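Sirnell 交換用フィンガーパッド(紺)レビュー 布をつかむ課題で一学期使った感想

大学のロボットサークルで、片付け課題の班にいます。手持ちグリッパーで人間が作業をして記録を取り、それを学習に回すという活動で、目標は学生大会のJoltedmont杯の家庭部門です。今回はその手持ちグリッパーの指先に付けているSirnellの交換用パッドについて書きます。グリッパー本体のレビューではありません。

購入したのは左右1組の標準サイズ、色は紺です。値段は1組600円でした。送料は別で、うちは他の部品と一緒に頼んだので気になりませんでしたが、これだけ買うと割高に感じると思います。

買った理由

前に使っていたのはMastariのパッドです。硬めで表面がつるっとしていて、箱やペットボトルのような形の決まったものには不満がありませんでした。ところが家庭部門の課題に布類が入ってから、取りこぼしが増えました。薄い布だと指を閉じた瞬間に端が逃げます。強く握り直すと今度は布が指の間に巻き込まれ、放すときに引っかかります。

失敗の記録も学習には使い道があるという意見が班内にありましたが、毎回同じ理由で落としている記録ばかり残っても困るので、指先を替えることにしました。候補は滑り止めシートを自分で切って貼る案と、このパッドの二つです。シート案は安いのですが、貼る人によって厚みや位置が変わり、記録の条件がそろいません。それで既製品にしました。

取り付け

取り付けは左右合わせて10分で済みました。古いパッドをはがして、残った糊をアルコールで拭き、新しいパッドをはめてねじで留めるだけです。説明書は英語の紙が一枚で、図を見れば足ります。

ねじは小さく、付属の六角レンチも小さいので、机の上に布か皿を敷いてやったほうがいいです。うちは一本落として探しました。予備のねじは入っていません。

左右の向きに決まりがあるのに、パッド側に印がないのは不親切です。逆に付けても入ってしまい、閉じたときに先端がわずかにずれます。うちでは裏に油性ペンで「左」「右」と書いています。

つかんだ感触

表面は柔らかめで、指で押すと少し沈みます。布をつまむと沈んだところに生地が入り、軽い力でも逃げにくくなりました。ハンカチ、Tシャツ、靴下、台所用の布巾は問題なくつまめます。靴下は口のところを狙うより、かかとの膨らみを狙ったほうが安定します。

意外に良かったのが、キルティングのような厚みのある布です。Mastariのときは縫い目の段差で片側だけ浮くことがありました。こちらは段差があっても両側がよく当たります。水色のキルティング地の布と黒い丸い容器を使った作業を部屋の中でやったときも、布の途中をつまんで生地が結び目のようにまとまり、余った部分が指の下へ長く垂れる持ち方になりました。きれいな持ち方ではありませんが、記録としてはこれで十分です。実際の家で布がまっすぐ置いてあることのほうが少ないので、こういう持ち方の例も集めるようにしています。 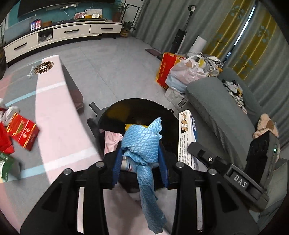

苦手なもの

薄いビニール袋は苦手です。柔らかい表面に袋が貼り付いて、指を開いても片側に残ります。手首を振れば離れますが、その動きが記録に入ってしまうので、袋の課題ではMastariに戻しています。付け替えの手間を考えると、課題を日ごとに分けて、布の日と袋の日を作るのが現実的でした。

紙も得意ではありません。プリント一枚を机から取ろうとすると、パッドの縁が丸いせいで下に入りません。厚紙の箱なら平気です。

もう一つ、糸くずと埃が付きます。布を扱うのだから当然ですが、表面が柔らかい分、硬いパッドより目立ちます。付いたまま続けると滑り方が変わるので、うちでは休憩のたびに濡らした布で拭いて、乾いてから再開しています。粘着ローラーも試しましたが、糊が移りそうな感じがしたのでやめました。

耐久性

この学期に取った記録は334本で、途中で一度パッドを替えました。替えたのは先端の縁がめくれてきたからで、中央の当たる面はまだ使えそうでした。めくれは右側から始まりました。容器の縁に指先をぶつける癖のある部員がいて、その影響もあると思います。丁寧に使えばもう少し持つはずです。

色落ちは今のところありません。白い布を使った日に気をつけて見ていましたが、紺色が移ることはなかったです。

一回の練習は60分で区切っています。続けて握っていても、パッドが原因で手が疲れるということはありません。むしろ弱い力で済むので、握る側の負担は前より減りました。ただ、新入生は前のパッドを知らないのに最初から強く握りがちです。「閉じたところで止めて、それ以上は握らない」と先に教えておくと、記録のばらつきが減ります。

データへの影響

これは買う前に気づいておくべきでした。指先の色と形が変わると、手元の映像の見た目も変わります。うちの場合、前のパッドで取った記録と新しいパッドで取った記録を混ぜて学習させたら、つかむ位置が手前にずれる傾向が出ました。パッドの厚みが違うので、閉じたときの指の開き具合の値も合いません。

対策として、記録のファイル名にパッドの種類を入れ、付け替えた日は必ず指の開閉を測り直しています。布の課題については新しいパッドの記録だけで学習をやり直しました。学期の途中で替えるなら、その分の時間を見ておいてください。うちは大会の申し込みが11月で、間に合わせるのに少し慌てました。

他製品との比較

同じ時期に、合同練習で他校の班が持ってきたRanjbarのパッドも触らせてもらいました。表面に細かい溝があって、薄い布ならSirnellより確実につかめる印象です。ただ溝に糸が入ると取るのが面倒で、厚い布では違いが分かりませんでした。短い時間しか使っていないので、耐久性については何も書けません。

Mastariは硬いものと袋用として今も手元に置いています。値段も安く、汚れにくいので、布を扱わない班ならこちらで足ります。

評価

つかみやすさは5点満点で4、取り付けは3、手入れは3、値段は4です。布を扱う課題がある班には勧めます。袋や紙が中心なら買う必要はありません。

要望としては、左右の印を付けることと、予備のねじを一本でいいので入れてほしいです。色違いの薄い灰色も出ているようですが、途中で色を変えると記録がまた混ざるので、うちは次も紺を注文します。

追記:二組目のパッドは一組目よりわずかに硬く感じました。使っているうちに差はなくなりましたが、付けた直後に本番の記録を取るのは避けて、最初の練習一回分は慣らしに使っています。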